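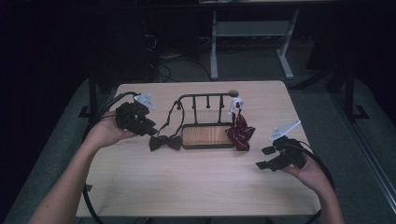 Handheld grippers: right one drops frames and the jaw width goes wrong after a while

Posted by Viera Hudec, 18 November 2023

We record people doing small table jobs with a pair of handheld grippers, cabled, one in each hand. At the moment it's hanging bow ties on a little metal rack with pegs. The left gripper behaves. The right one reports its jaws as shut when they are plainly open, usually well into a session, and then stays wrong until I unplug it. Out of 331 recordings, 108 have the fault.

Zukex support say it is "operator handling" and want me to retrain everyone. I don't believe that for a minute. It happens with all three people who use it, and I'm one of them. They also suggested their replacement encoder board, and I'd like to know whether anyone has fitted one and seen a difference before I spend the money. Firmware is up to date. I have not swapped the cables over yet.

Charvát

Swap the cables before you do anything else. If the fault moves to the left hand, you have your answer and it cost you nothing.

My money is on the strain. A thick cable hanging off the side of a table pulls on the plug every time the wrist turns, and with bow ties the wrist turns a lot, trying to get a strap over a rail. We had the same nonsense and were also told it was handling. Clip the cable to the forearm with a bit of slack between clip and gripper, so the plug carries no weight. Ours has gone 2,000 recordings since with one dropout, and I'm not convinced that one was the cable.

I wouldn't trust the other 223 either. A reading that sticks at shut is easy to spot. One that is a few millimetres out isn't. Play a few back beside the video and see if the jaws agree with the numbers.

bronside_user

just buy the new board, mine was fine after

Charvát

Fine after how long? And did you change the cable at the same time? The board comes with a new lead in the box, so that proves very little.

bronside_user

yes it came with a lead. didnt think of that. few weeks so far

Viera Hudec

Swapped them. The fault went to the left hand on the fourth recording, so it is the cable, or at least the plug end of it. I can make it happen by bending the lead close to the connector. I've sent that to Zukex and had back the same paragraph about handling. Will try the forearm clip with a new lead and leave the board alone for now. Still going through the old recordings and I've found two so far where the width is off but not stuck.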